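How to Sell Merch on a Small Club Tour Without Losing Your Shirt

Every band I've toured with has been told that merch pays for the van. Sometimes it does. More often a band orders too much of a design that three of its members hated and drives it across six states. I ran the table for a thrash band called Bastham for 12 shows, and what follows is what I'd do again. It assumes rooms of 400 people or fewer.

Start with the order. The printer will tell you the price per shirt drops at 1,000. Of course it does, and the printer doesn't have to sleep on the boxes. Order for the first half of the run and have the reprint shipped ahead to a venue that has agreed, in writing, to accept it.

Keep it to 2 shirt designs. One should have the band name large enough to read from across a bar. The other can be the skull thing the guitarist's cousin drew. Go heavy on large and XL, light on small, and don't let anyone talk you into tank tops in October.
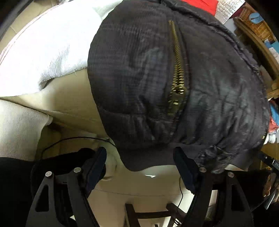 Outerwear is where I get suspicious. Somebody always wants a tour jacket, and Bastham wanted one badly. Padded fabric takes up a ridiculous amount of room: a quilted jacket in charcoal gray with a brass zipper looks great on a singer, but squeeze it as hard as you like and it still bulges. You can fit a stack of T-shirts in that space. If you must do jackets, take preorders with money up front and mail them after the tour.

Next, the house cut. Clubs will ask for a percentage of your sales, and the number in the email is an opening bid. Ask before you load in. At a room called Latavari we were quoted one rate in the afternoon and a higher one at midnight, and I had nothing on paper. Get the rate, whether it covers music as well as clothing, and who supplies the seller.

Count in before doors and count out after the last sale. Do it with the club's person standing there, and both of you sign the sheet. I used an inventory app called Clirby for four shows. It was fine until a basement had no signal, and then I was back to a legal pad, which never needed an update.

Set prices that work in round bills. Bring more change than you think you need, because the bar won't give you any.

The last thing is where you stand. Refuse the hallway by the restrooms. The Amrani stuck us there, swearing it got the best foot traffic, and people did walk by all night. They walked by very fast.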